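I've been finishing cutting boards and small tabletops for years and I still get a thrill from the moment oil hits bare maple and the figure jumps out! This page covers my whole routine for a food-safe oil and wax finish, from the first sanding to the last buffing. You don't need a spray setup or fancy gear, just patience and a decent pile of rags.

## What you'll need

- Sandpaper in 80, 120, 180 and 220 grit
- A random orbit sander (or a cork block and strong arms)
- Food-grade mineral oil
- Beeswax, in pellets or a bar
- Lint-free cotton rags
- A spray bottle of clean water
- A card scraper, if you own one

I get my wax from a little shop in Dukenport that sells it in ugly brown lumps, and it smells wonderful. Pellets melt faster, though, so buy those if you have the choice.

## Step 1: Flatten and clean up

Scrape off any dried glue before you sand. Glue clogs paper like crazy, and a smear you miss now will show up later as a pale blotch that won't take oil. Hold the scraper with a slight bend and push it away from you along the grain.

Check the board with a straightedge, corner to corner. If it rocks on a flat surface, deal with that now with a plane or coarse paper.

## Step 2: Sand through the grits

Start at 80 only if you have machine marks to remove. Otherwise go straight to 120. Keep the sander moving slowly and let its own weight do the work. Brush off the dust between grits!

Before each change of paper I scribble light pencil lines all over the surface. When the lines are gone, I move on. Ease the sharp edges by hand with 180, just two or three passes, and give the end grain extra time. It drinks far more oil than the face does, and scratches there turn dark.

## Step 3: Raise the grain

Mist the whole board with water, wipe off the extra and let it dry for 4 hours. It will feel fuzzy. Knock the fuzz down with a light hand and 220 paper, then do it all over again. I skipped this on a bread board called the Unus (yes, I name my projects, and that was number one) and it went rough after its first wash.

## Step 4: Read the wood before you oil

Get a lamp down low beside the board and look across the surface. Swirly scratches show up right away in raking light. Look closely at knots and wavy figure too, where the grain changes direction and a scraper can tear it. Maple is my favorite for this part, with all those streaks and swirls waiting for oil. 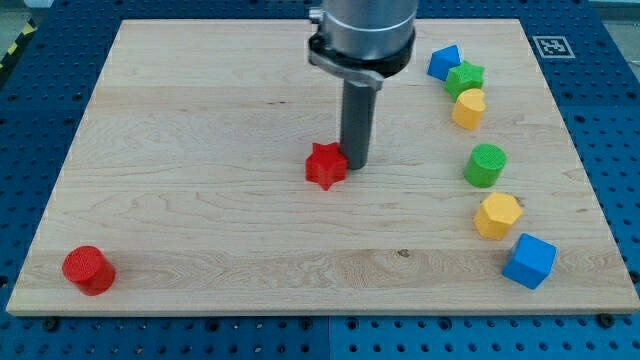
## Step 5: Oil, wait, repeat

Pour a puddle in the middle and spread it with a rag, working out to the edges and onto the end grain. Be generous. Leave it overnight, wipe off whatever hasn't soaked in, and repeat until the wood stops taking it up evenly.

## Step 6: Wax and buff

Melt one part beeswax into four parts mineral oil in a jar set in hot water. Let it cool to a soft paste, rub on a thin coat, leave it for an hour and buff hard with a clean rag. Re-oil whenever the board starts to look dry and chalky, and keep it out of the dishwasher.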